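Bramwell Allotment and Garden Society
Minutes of the February meeting, held Wednesday at 7:00 p.m. in the Gollar Street hall

1. Minutes of the previous meeting
Accepted with one correction. Item 6 should read "north gate," where it had "north fence."

2. Water supply
The meter reading for the quarter was 1,203 cubic feet, which includes the loss from the split standpipe by the compost bays. The standpipe has been capped. Replacement was discussed. Two quotations are in hand, from Skerolance and from Ustis. Skerolance is lower but excludes trenching and making good the path. Ustis includes both and will pressure-test the line before backfilling.

Resolved: to accept the Ustis quotation, subject to a start date before the main planting period. Plots on the east side will be without water for one working day and plot holders will be notified by the gate board.

3. Rainwater storage
The proposal for a second tank beside the tool store was carried over from last time. Capacity would be 4,000 liters. The base must be level and fully supported; the present slab is cracked at one corner and is not suitable. A member asked whether the overflow could run to the ditch. It can, provided the outlet stays clear of the neighboring footing.

Resolved: to obtain a price for the base before any decision on the tank itself.

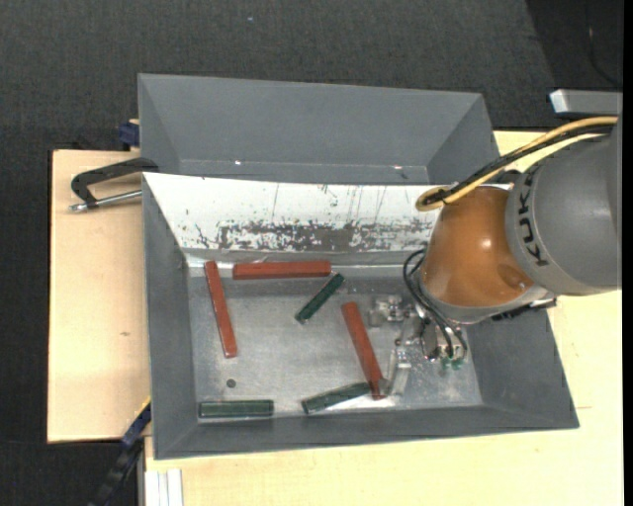 4. Plot markers
The present markers are painted on stakes and most are no longer legible. Several have been moved during digging, which has led to two boundary queries since the fall. It was agreed that markers should be fixed at both front corners of every plot and that one color should mean one thing across the whole site. Red and dark green, as on the blocks in the front bin, were preferred to the present mix of four colors: red for plots let, dark green for plots held in common. Numbers will be stamped, with no painted lettering. The new markers are to be set flush with the path edge so that the mower can pass over them.

Resolved: to order 32 markers as a first batch and fit them along the center path. The remainder to follow if the first batch stays put over the summer.

5. Seed and compost order
The bulk order closes at the end of the month. Late requests cannot be added, as the supplier charges a second delivery. Onion sets are short this year and will be shared pro rata. Members collecting compost must bring their own barrow.

6. Budget
A limit of $300 was set for paths and edging, to include wood chip. The hedge along the lane was deferred — cutting cannot be scheduled until access from the lane side is confirmed in writing.

7. Any other business
(a) Bonfires. The existing rule stands: none before dusk.
(b) The padlock code for the north gate will change after this meeting. Holders should ask in person; the code will not be sent by email.
(c) Glass and wire continue to be left in the green waste bay. A notice will be put up.

Meeting closed at 8:35 p.m.
Next meeting: same hall, same time, agenda items to be submitted one week before.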